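Nayara Damasceno
@nayaradamasceno

I quit buying coffee out in December and started making it at home every morning. People at work keep asking how it's going, so I'm putting it all in one thread.

First, the money. I was spending 437 dollars a month between me and my sister Mirela. She lives with me and drinks as much as I do. That number was mostly lattes, plus a muffin more often than I'd like to admit.

Our first month at home cost 100 dollars. That covers beans, milk, filters, and one bottle of vanilla syrup. It doesn't cover the grinder, which I'll get to.

We started with preground coffee from the grocery store. It was fine. After a couple of weeks I tried whole beans from Meltetti, the roaster two blocks from my bus stop, and I haven't gone back to the can.

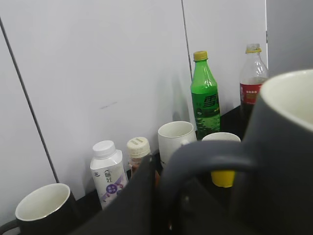

I get their medium roast. The dark one tasted burnt to me, but Mirela likes it, so we keep both bags going. I fold the tops down tight and use a binder clip. I tried the freezer once and didn't notice any difference.

The grinder is a hand grinder made by Lullum. I bought it used from a guy in Gorden who had moved on to an electric one. It takes a couple of minutes to grind enough for two people. Loud, but not as loud as the electric one my parents have.

Settings: I go a little coarser than table salt for the drip cone. If the water sits there and won't drain, it's too fine. If it runs right through and tastes like tea, it's too coarse. Move it one click at a time and write down where you ended up. I didn't write it down the first time and had to start over.

Water. Ours comes out of the tap tasting like a swimming pool in summer. A filter pitcher took care of most of that. If your tap water tastes good, skip the pitcher and spend the money on beans.

I use a kitchen scale now. I thought that was silly until I made the same cup five days in a row and liked all of them. Before that I was using a soup spoon and guessing.

Milk was the hard part. I wanted foam. I tried shaking it in a jar, which works if you drink it right away. Then I got a little battery whisk from Urio. It does the job and rinses clean under the tap. It eats batteries, though, so buy rechargeable ones.

Things I bought and don't use: a second drip cone, a thermometer, a box of paper filters in the wrong size. If anybody local wants the filters, message me. They're the flat bottom kind. 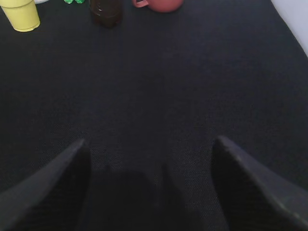 Yellow cup, top left.

On cold coffee: make it the night before. Coarse grounds, cold water, leave it in the fridge until morning, then strain it twice. Mirela does a big batch on Sunday and it's usually gone before the week is half over.

What I miss about the coffee shop is the walk. I used to get 15 minutes outside before work and I lost that when I stopped going. Now I drink mine first and then go around the block. Some mornings I skip it.

We still go out for coffee when friends visit. I'm not strict about it.

Mirela Camargo (same mother, different last names, people always ask) says I left out the best part, which is not standing in line behind somebody ordering for an entire office. She's right.

The jar where we put the leftover money has 791 dollars in it. It's going toward new tires.

If you have a decaf you like, send me the name. I've tried a few and they all taste like cardboard to me.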